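Home | Eye conditions | Treatments | Aftercare | Glossary

Dry eye

Last updated 11/5/21

Dry eye, also called dry eye disease or keratoconjunctivitis sicca, is a common condition in which the eyes do not make enough tears, or make tears that evaporate too quickly. It can affect one eye or both. It is more common in older people, and in women than in men, but it can occur at any age.

Tear film

The surface of the eye is covered by a thin film of tears, which is spread by blinking. It is usually described as having an oily outer layer, a watery middle layer and a mucus layer next to the eye. The oil comes from the meibomian glands along the edges of the eyelids and slows evaporation. The watery part comes mainly from the lacrimal gland, above the outer corner of each eye. A fault in any part of the film can cause symptoms.

Symptoms

People with dry eye often report a gritty, burning or stinging feeling. Vision may blur for a moment and clear again after a blink. The eyes may be red or sensitive to light, and contact lenses may become uncomfortable. Watering is also common, as an irritated eye can produce a sudden flow of tears that does little to restore the film. Symptoms tend to be worse in wind, in heated or air-conditioned rooms, and during long spells of reading or screen work, when people blink less.

Causes

Evaporative dry eye is the more common form and is often linked to blocked meibomian glands or to blepharitis, an inflammation of the eyelid margins. Aqueous-deficient dry eye results from low production of the watery layer and may accompany Sjögren's syndrome or rheumatoid arthritis. Many people have both forms together.

Some medicines can contribute, including certain antihistamines, antidepressants and diuretics. Laser eye surgery and cataract surgery may also cause dryness, which usually eases over the following months.

Diagnosis

An optometrist or eye doctor will normally ask about symptoms, medicines and general health before examining the lids and the eye surface with a slit lamp. In the Schirmer test, a strip of filter paper is placed inside the lower lid for 5 minutes and the length of the wetted part is measured. Tear break-up time is measured by putting a yellow-orange dye, fluorescein, into the eye and timing how long the film stays whole after a blink. A time of less than 10 seconds is generally taken as a sign of an unstable film.

Treatment

Lubricating drops, known as artificial tears, are the usual first treatment. Preservative-free drops are preferred for frequent use. Gels and ointments last longer but blur the sight and are mostly used at bedtime.

Where the oil glands are blocked, a warm compress is held over the closed lids for several minutes, followed by gentle massage and cleaning of the lid margins. This is normally done daily, and improvement may take weeks.

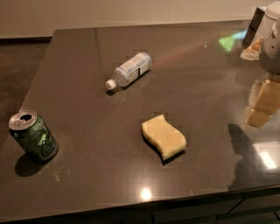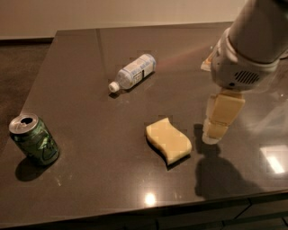
If these measures fail, a specialist may prescribe ciclosporin drops or a short course of steroid drops. Small plugs can be placed in the tear ducts to keep tears on the eye for longer. In severe cases, drops made from the patient's own blood serum are sometimes used.

Outlook

Dry eye is often a long-term condition that varies from month to month. It rarely causes lasting loss of sight, though severe untreated cases can lead to ulcers or scarring of the cornea. Marked pain, strong sensitivity to light or a sudden change in vision should be assessed urgently.

See also: Blepharitis, Cornea, Punctal plugs

Contributors: Ustyna Chornovol, Duarte Louro

3 comments | 10 shares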